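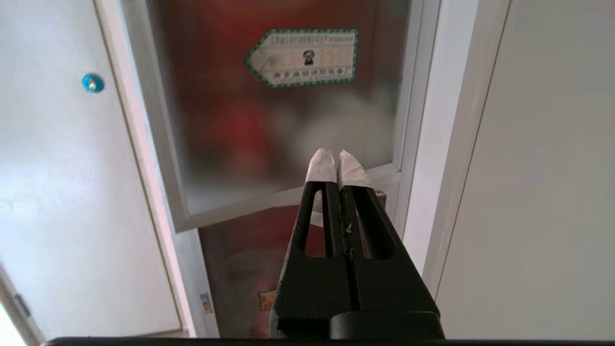
By the cabinet with the frosted glass door

06/01/2018

First clinic back after the break and the waiting room at Genddale was full by half past eight. I had two cancellations, both knees, and the gaps were filled before I had taken my coat off. The list for new back pain referrals has grown over Christmas. Reception thinks we are at eleven weeks for routine patients. I would like to see that written down somewhere before I repeat it to anyone.

Saw the man with the frozen shoulder again. He has more outward rotation than he did before the holiday and is sleeping on that side for part of the night. He has done his exercises most days, he says, apart from Boxing Day. I left the programme alone and booked him in for three weeks' time.

The woman with the new hip was less happy. She has stopped using her stick indoors but won't go out without someone. Her strength is fine. We went up and down the back stairs a few times and then walked to the car park and back, which she had not expected to manage. Her daughter is going to walk with her to the shop on the corner. I wrote that on her sheet as a goal so that it counts as treatment.

At lunch I read the letter about the Blackwood contract. It runs out at the end of March and they want us to bid for it again, with a shorter session time. Follow-ups would go down from thirty minutes to twenty. I can do a follow-up in twenty minutes if the patient is already undressed and has nothing to ask me. The covering note says 3,000 appointments a year, and I don't know where they got that from. I need to send comments, and I have made a start – one page so far, too cross, will redo it.

The new booking system, Sterance, went down again after lunch. Back to the paper diary. I prefer the paper diary but had better not say so at the meeting.

Spent 200 pounds of the training money on the place at the Flaltetus course on persistent pain. It was that or lose it. Two days, and I will have to find my own lunch. The reading list came through straight away and is long. I have printed the first paper and put it in my bag, where the last one still is.

My own back was stiff by four. Did my stretches on the plinth with the door shut and felt better for it. Home by six, soup, early night. Tomorrow: ring about the broken wobble board, chase the X-ray for the ankle, finish the Blackwood comments.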